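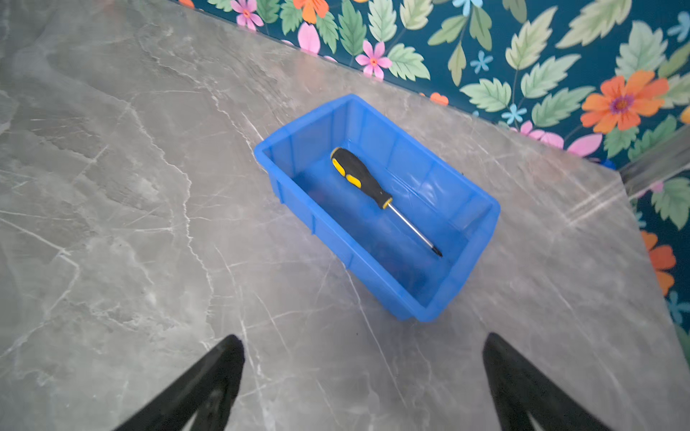 KETTHORPE, 2025-09-18
By Catarina Seixas, Program Manager

Progress report to the Salgado Fund: shelf availability in independent grocery stores

This report covers the second stage of the program. Four stores are now taking part, following the admission of Detska in the spring. Each store continues to stock the agreed list of 300 everyday lines, and staff check the shelves against that list twice a day.

A total of 1,941 gaps were recorded during the period. Most fell in chilled dairy, bread and prepared salads, and the late afternoon remains the weakest part of the day. Cima moved its second bread delivery from noon to 2:30 p.m. in response. The store manager reports fewer complaints at the evening peak, but we would prefer to see a full quarter of records before drawing a conclusion.

Substitutions in home delivery orders have been harder to address. Pickers at two of the stores were working from stock files updated only overnight, so items that had sold out by mid-morning were still being offered to customers at lunchtime. An hourly update is now in place at Cima. Detska will follow once its supplier has replaced the older handheld scanners – the order has been placed, and we have asked for a firm date.

Training for floor staff has been completed at three stores. The remaining sessions were postponed over the summer at the store's request and will be held before the end of September. The fund's grant for training is sufficient to cover them.

Spending is within the approved budget. We request permission to carry the unspent travel allowance into the next stage, where it would pay for up to 3 additional store visits. A revised schedule has been sent to Beatriz Peixoto for approval.

Comments

Beatriz Peixoto: Schedule received, thank you. Please separate supplier shortages from shelf-filling delays in the next set of figures.

Dairy desk: Are the late afternoon gaps mostly milk or yogurt? Our counts say yogurt.

Catarina Seixas: Yogurt at Detska, milk at the others. I will send the breakdown by store.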